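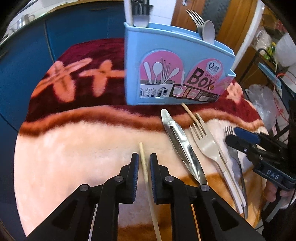
Forks and chopsticks on the flowered blanket, by the blue box

The Gate

I had been looking at the blue box for most of a fortnight by then, and I suppose I had grown fond of it, the way one does of a bus stop.

My job at Orkberg was the gate. Skillgate was its proper name, 3,000 lines of it, and its whole purpose in life was to watch a recording of hands doing something and say when one small skill had ended and the next begun. Reach, grasp, lift, carry, lower, let go. The planner downstairs wanted its world cut up like that, in tidy slices, and it sulked terribly when it was handed a slice with a bit of somebody else's lift stuck to the end.

Most of the kitchen recordings went through without a murmur. Forks were lovely. You could see a fork being grasped, the fingers closed and stayed closed, and the gate swung open and shut just as it should. Then came number 106, which was chopsticks, and the gate said that nothing had happened in it at all.

I read the log twice and made a pot of tea. My mother kept a blanket like that one on her kitchen table all winter, with great big flowers, and you sat with your knees under it and were not allowed to put your elbows on the roses. She would have had those chopsticks off it and stood up in the box before I had finished finding my glasses, and if you'd asked her when the reaching stopped and the grasping began she would have told you to lay the table.

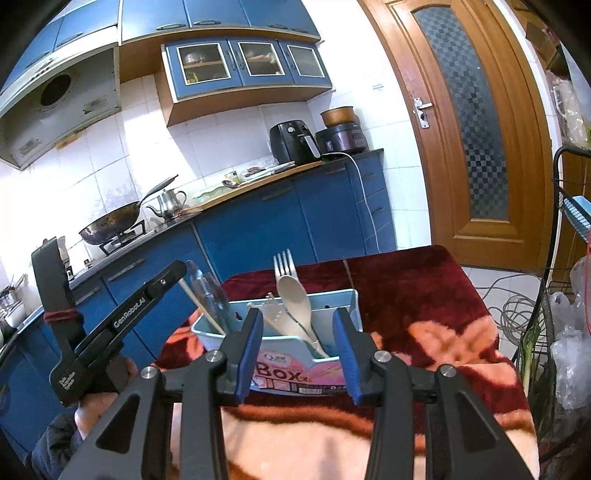

The trouble was my threshold. I had told the gate that a grasp was a change in the width between the fingers, held for long enough to count, and I had chosen the number on a March afternoon with a sandwich in my other hand. A chopstick is a thin thing. By the time the fingers met it they had very nearly met each other, and the gate, poor obedient creature, took it for an empty hand closing on air and threw the lot away.

So I did what I should have done in the first place and let the picture have a say as well as the width. If the stick moved when the fingers moved, and went on moving with them, that was a grasp, however little there was between the pads. It took me all evening, with the heating off and the cleaner going round my feet. I broke the forks twice. At one point the gate became so eager that it called every twitch a new skill, and handed the planner a breakfast cut into confetti.

The Dal Bello people, who had the floor above and made something to do with lifts, came down to ask whether I was shouting at them. 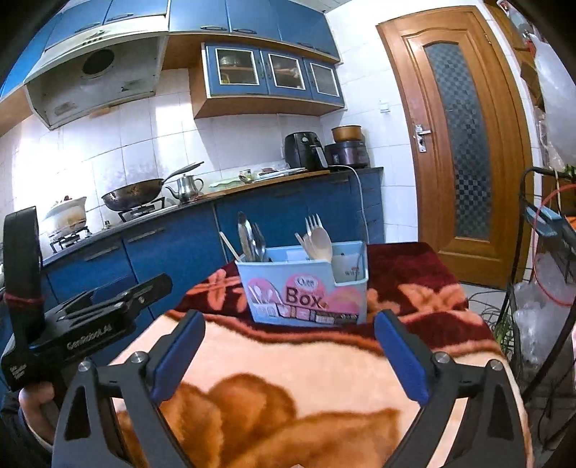

I ran 107 first, out of cowardice, as that one was only a spoon. It went through nicely. Then I put 106 in and sat on my hands and waited the nine minutes it took on the old machine, watching the lights of Prellano go out along the harbour.

Reach, said the log. Grasp. Lift. There was a long carry after it, longer than I would have liked, and then a lower, and then, so late that I had half got up to fetch my coat, let go.

I saved it and wrote a note to the planner's people, who had all gone home. Then I rang my mother, who was in bed, and asked her what had become of the blanket.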